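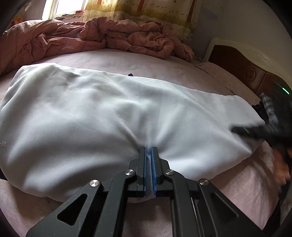

Figure 1. Making a bed with a pair of hand-held grippers, one at the middle and one at the right end of the bedding.

3.2 What the housekeepers do now

Our host firm was Brillano, which cleans and makes up holiday flats, and which would like a machine to make the beds. Before that can happen, somebody has to make a great many beds while holding grippers. The system, called Kirkis, learns from those recordings. The somebody is the housekeeping staff.

By the end of August the team had logged 2278 recordings, of which 1143 were kept. The rest were thrown out, mostly for dropped corners or for a fold that slid out of the jaws. Gervásio Falcão, the shift lead, pointed out that he had never before been asked to make the same bed 15 times in a morning and then told that half of them didn't count.

The work itself has changed in small ways. A duvet cover that a person would shake out with both arms now has to be pinched, lifted and walked across. Staff told us they had stopped using their fingertips to find a seam and had started looking for it instead. Two said their wrists ached by lunch. One had begun tugging her own sheets straight at home in the same slow manner, and was not pleased about it.

Pay is by the hour on recording days and by the flat on ordinary ones, so recording is popular, wrists or no wrists. The exception is Saturday, the main changeover day, when nearly 100 beds are still made the old way and at speed.

We asked what people expected to be doing once Kirkis works. The commonest answer was "bathrooms". Management's answer was "supervision", though the job description we were shown for it was half a page long and most of that was about parking.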